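PRESS RELEASE

Perkgate staff group publishes its own account of the slipper robot trial

Millton, 30 Nov 2025

The staff group at Perkgate, which runs guest lodgings and a day spa in Millton, has today published its report on the first months of robot work in the guest lounges. The report is addressed to Perkgate's management and to Vainio, the firm that supplies the machine, and it asks both of them to slow down.

The trial began in July. A two-armed robot on legs was brought in to do one of the smaller jobs in the building, putting guest slippers on their shelves and taking them off again. Management called it a modest start. The staff group agrees that it was modest, and wishes the claims made for it had been the same size.

According to the first notice sent to staff, the robot would "free up the team for guests". The report looks at whether that has happened. Its answer is that a few people have been given some time back, a few others have lost some, and most have noticed very little apart from a new set of instructions pinned up by the linen store.

Slippers are a fair test of a machine like this. They are light, they are soft, they come in pairs and they look much the same from most sides. A person who has done a week of lounge duty picks up two together by the straps without looking, turns them so the toes agree, and is on to the cushions. The robot deals with them one at a time.

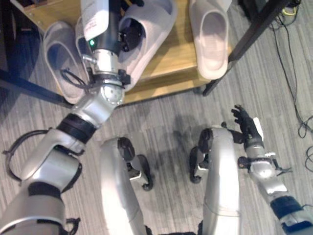
The staff group has no quarrel with the engineering. Several members said they were impressed the first time they stood next to it, and one described it as "very polite". What the group questions is the sum that was done before it arrived. Lounge attendants were told that tidying slippers took up 82 hours a month across the building. None of them was asked how that figure was reached, and none of them recognises it. Slippers are tidied on the way to something else. If you take the slippers away, the attendant still has to walk into the room, wipe the table, check the tissues, empty the bin and straighten the chairs. The walk is the long part, and the walk is still there.

Members kept their own log for the trial. They wrote down each slipper the robot was given to place, whether it ended up where it was meant to go, and whether a person had to step in. The log covers 1529 placements. In 545 of them somebody stepped in, which might mean lifting a slipper off the floor, turning one round, or standing by until the machine had been set going again. Vainio has said that the log counts some things as help that its own engineers would not. The staff group is happy to have that argument, and has offered to sit down with both sets of records side by side. So far no date has been agreed.

The report also deals with the question of who does the stepping in. At the outset, attendants were told that no extra training would be needed. By the end of the second month, one person on each shift was expected to know how to pause the machine, move it, start it again and write down what had gone wrong. That is a new duty. It carries no new pay and appears in no job description. Two attendants say they like it and would gladly do more of it, and the group thinks they should be properly trained and properly graded. Others say they were handed the task because they happened to be standing nearest.

Then there is the room itself. A lounge corner is arranged for people who want to sit down and be left alone. A machine that is still being adjusted wants power, a network, a desk to work from and a clear bit of floor, and it wants them for as long as the adjusting goes on. The group asks that trials in guest areas be given fixed hours, and that cables be taken up or covered at the end of each session. Cleaners have raised this more than once. They are the ones who take a vacuum cleaner across the carpet, and they would like to be told beforehand which corners they can reach and which they should leave.
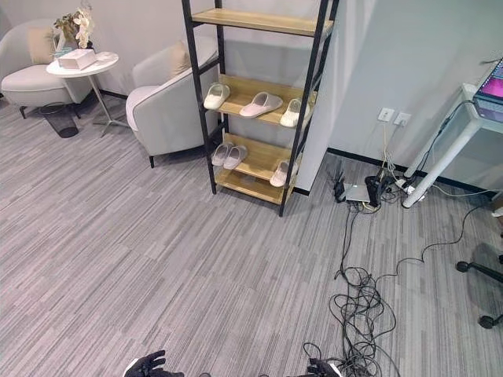
On jobs, the report is careful. Perkgate has said that nobody will be dismissed as a result of the trial, and nobody has been. The group accepts this. It also points out that two lounge posts which fell empty in the summer have not been advertised, and that the remaining attendants have been covering the shifts. Management says the two matters are separate. Staff would find that easier to believe if the posts were filled, or if somebody explained in writing why they will not be.

The comparison most often made by management is with Uvport, a sister site where the same supplier has been running a similar machine in the linen rooms. Staff at Millton have been told that it is going well there. Members of the group went to see it at their own expense and spent a morning with the people who work beside it. What they heard was more mixed. The linen rooms are closed to guests, the shelves never move and the floor is bare. Folded towels arrive in the same place every day. The Uvport staff were fairly content with the machine and had got used to its pace. They were also clear that it would be a different story in a room with armchairs, children and people looking for their shoes.

The staff group does not want the trial stopped. That has been said about it in meetings and it is wrong. Some lounge work is dull, and some of it is hard on the back and knees - low shelves in particular. An attendant who has spent years bending to the bottom shelf may be very pleased to see something else do it. If the machine can take on the low shelves reliably, the group would like to see that tried first and measured fairly, with the people whose knees are at stake doing some of the measuring.

The report makes five requests.

First, that the hours saved be worked out again, with attendants taking part, and that time spent helping the robot be set against them.

Second, that minding the machine be written into the job of whoever does it, with training and a grade to match.

Third, that trial sessions in guest lounges keep to set hours and that the floor be left clear afterwards.

Fourth, that the two empty lounge posts be advertised, or a written reason given.

Fifth, that no further machines be ordered until the first four points have been answered. Staff understand that a second robot has been discussed, and that money has already been spent on getting other lounges ready for it. They learned of this from a delivery note.

The group also has a word for Vainio. Its engineers have been courteous throughout, and have listened when attendants told them which slippers slide and which ones catch. Several changes were made as a result. Attendants would like that recorded. A good deal of what the machine now does better, it does better after advice from people on lounge duty, given in their breaks and between rooms. When the firm next presents its results, the group hopes it will say so.

Copies of the report have gone to all 640 people employed by Perkgate at its sites, and printed copies are in the staff canteen at Millton. A meeting to discuss it will be held there before the end of the year and will be open to every shift, with a second sitting for those on nights. Management and Vainio have both been invited. Management has replied that it will read the report with interest. Vainio has said it will send someone.

Notes to editors

The Perkgate staff group is elected by employees and is independent of the company's management. It has no financial link with Vainio.

The log was kept by attendants on paper sheets during normal shifts, from the start of the trial in July. Sessions at which no attendant was present are not included. The sheets may be seen by arrangement.

"Stepped in" means that a person touched a slipper, the shelf or the machine, or had to restart it, before the placement was finished.

Requests for interviews should be sent to the staff group at the Millton site. Attendants who speak to the press will do so in their own time and have asked not to be named.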